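カテゴリ：ゼミ活動報告 > 地域と企業
この記事は約5分で読めます

地域金融機関の「投票型寄付キャンペーン」は誰の得になっているのか
地域経営ゼミ 期末レポート(2025年12月22日提出)

1. テーマを選んだ理由

銀行や信用組合が支店同士を競わせ、集まった募金の額で順位をつける催しがある。新聞の地域面ではたいてい好意的に扱われ、写真の中の支店長は笑っている。私はこの種の記事を読むたびに、順位をつける必要が本当にあるのかと疑ってきた。寄付が目的なら全支店で集めて合計を出せばすむはずである。そこで本レポートでは、Trakelstead信用組合が9月に行った「おやつで応援」キャンペーンを取り上げ、募金、宣伝、職員の負担という観点から調べた。

2. キャンペーンの概要

参加したのは15支店である。各支店が窓口の一角に菓子をテーマにした飾りを置き、来店者は募金箱に小銭を入れる。集まったお金は子ども食堂の運営団体Plurkleyに渡される。順位は募金額に「ウェブ投票」の得票を足して決まる。配点の割合は要項に書かれておらず、問い合わせても「総合的に判断」という返事だった。この時点で私はかなり疑わしいと思った。 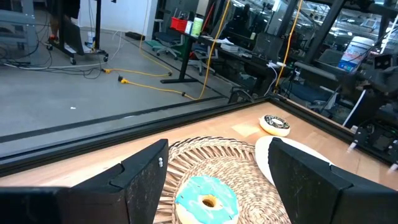 要項にはもう一つ気になる点があった。投票するにはメールアドレスの登録が必要で、登録すると住宅ローンの案内を受け取ることに同意したとみなされる。小さな字ではあるが、書いてあるので規則違反とはいえない。ただ、子ども食堂を応援するつもりで押したボタンがローンの案内につながることを、投票した人がどれだけ理解していたかは別の問題である。

3. 調査の方法

調査は次の2種類を行った。
・Jestusov支店の来店者へのアンケート(回答27人)
・本部広報担当のVikas Ahuja氏と、支店で飾りを担当したShakuntala Shukla氏への聞き取り

ウェブ投票の総数は824票と公表されている。支店別の内訳は上位の支店しか公表されていないため、下位の支店については分析できなかった。アンケートは一つの支店で取ったものなので、信用組合全体の傾向を示すとは考えないでほしい。

4. 聞き取りの結果

Ahuja氏は「支店に活気が出た」「地域の皆さまに支店を知っていただけた」と繰り返した。活気をどう測ったのかと聞くと、職員の表情という答えだった。前年の募金額との比較もお願いしたが、前年は別の形の募金だったので比べられないという。効果があったと言いながら、比べる相手がないのは都合がよすぎるのではないか。

Shukla氏の話はもっと具体的だった。飾りの材料費は支店の消耗品費から出たが、制作は閉店後の時間に行い、残業として申請しにくい雰囲気があったそうだ。順位が朝礼で読み上げられるので、下の順位にいると居心地が悪かったとも話してくれた。一方で、ふだん話さない融資係の人と一緒に作業できたのは楽しかったという。これは反対の材料として残しておく。

5. アンケートの結果

回答者の多くはキャンペーンの名前を知っていたが、寄付先の団体名まで答えられた人は少なかった。「子どものための何か」「病院だったと思う」という記述もあった。飾りは覚えられても、お金の行き先は覚えられていない。自由記述で目立ったのは、飾りの感想と待ち時間への不満である。

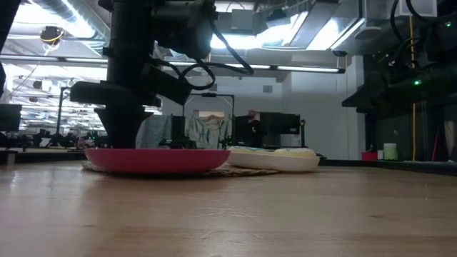 飾りにかける費用についても、印象だけで批判しないように考えてみた。Jestusov支店の要望書には、展示台、菓子の模型、照明、案内板が並び、Mittal商会の見積書が添えられていた。総額は公表しない約束なので書けないが、照明と案内板が大部分を占めていたことは書いてよいと許可をもらった。菓子を引き立てるだけなら、木の天板に自然な麦わら色の丸い編みマットを敷き、その上にピンクがかった赤の浅い皿を重ねるくらいで十分に目を引くと思う。照明を借りる代金をそのまま募金箱に入れる案は、支店では検討されなかったという。案内板には信用組合のロゴが大きく入り、寄付先の名前は下の段に小さく載っていた。

6. 考察

以上から、このキャンペーンは寄付活動の形をした広告活動という性格が強いと私は考える。広告であること自体は悪くない。地域の金融機関が名前を売るのは当然で、その費用の一部が子ども食堂に回るなら、何もしないよりよいという意見もゼミで出た。私もそこまでは否定しない。

納得できないのは、広告の費用と集まった寄付が同じ報告書に載っていないことである。公表されたのは募金の総額と優勝支店の写真で、飾りにかかった費用も職員の作業時間もない。これでは組合員は、自分たちの組合がよいことをしたのか、高い広告を打ったのか判断できない。

また、競争によって募金が増えたという説明には根拠が見つからなかった。上位の支店はもともと来店者の多い駅前の店舗である。来店者一人あたりの額で並べ直せば順位が変わる可能性があるが、支店別の来店者数は非公開だった。

7. 改善案

・配点の割合を要項に明記する
・投票の登録と営業案内への同意を切り離す
・制作時間を勤務として記録し、費用と一緒に公表する

最後の案をAhuja氏にメールで送ったところ、「今後の参考にさせていただきます」との返信があった。来年の要項が出たら確認したい。

8. 残った課題

寄付を受け取った側のPlurkleyには取材を申し込んだが、期限までに日程が合わなかった。受け取る団体が競争という形式をどう見ているかは、春学期に改めて調べる予定である。アンケートの質問文に「負担」という言葉を使ったことも、回答を誘導したおそれがあるとゼミで指摘された。次回は質問文を事前に読み合わせてから配布する。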